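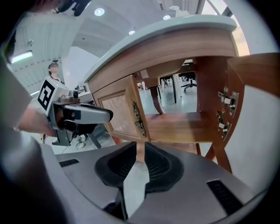
## Doors, drawers and many repetitions

Jul 22, 2022

I promised to write more often about my work, and then I did not write since January. I am sorry for this. Now I want to tell how we gather examples for the learning system, which we call Flarnness inside the team.

The idea is simple to say. A person takes one gripper in each hand and does a household task with them: opens a cabinet door, closes it, pulls a drawer. The grippers record the movement and what their cameras see. Later the system studies many such recordings and tries to learn the task. One recording we call an episode. For the cabinet doors my target is 700 good episodes, and until yesterday evening I had 300 accepted by the checking script.

Accepted is the important word. In my first week I was very proud of my speed, and then almost everything I made was rejected. I moved my wrists too fast and the tracking lost the markers. Eftychia Tsakiris, who trained me, told me to imagine that I carry a full cup of tea in each hand. I still think of this cup every time I start.
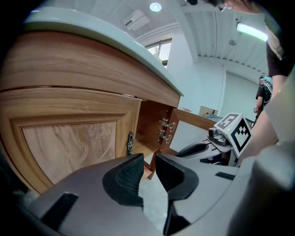
The second thing I had to learn is to make the episodes different from each other. A human wants to repeat what went well. I find a comfortable place for my feet, I find a nice angle for the fingers, and then I would like to do it the same way all day. For the learning this is poor material. So now I change where I stand before each episode, and after every few episodes I change how far the door is open at the start. Sometimes I begin with the left hand, even though my left hand is quite stupid.

We also keep some of the mistakes. If a finger slips from the edge of the door and I correct it calmly, the episode stays, and we write "recovery" in the notes. If I correct it in a panic, we delete it. To decide which one was calm is not always easy, and Lodhi and I have disagreed on this more than once. Episode 1109 we discussed during a whole lunch. (It was deleted. I still believe it was calm.)

The doors are harder than I expected. With my own fingers I never think about how a door turns on its hinge, but with a gripper I must follow the curve with my whole arm, or the door pulls itself out of my hold. Drawers are more friendly, they only go straight.
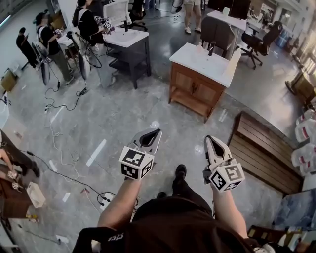
Wustton wrote to me after my last post that he would collect fewer episodes and spend the saved time on the notes, because on his own project the badly labeled episodes did more damage than the missing ones. I have thought about it a lot. For the drawers I will try it his way, with three kinds of notes for each episode: where I started, which hand went first, and whether there was a recovery. For the doors I will finish the number I promised.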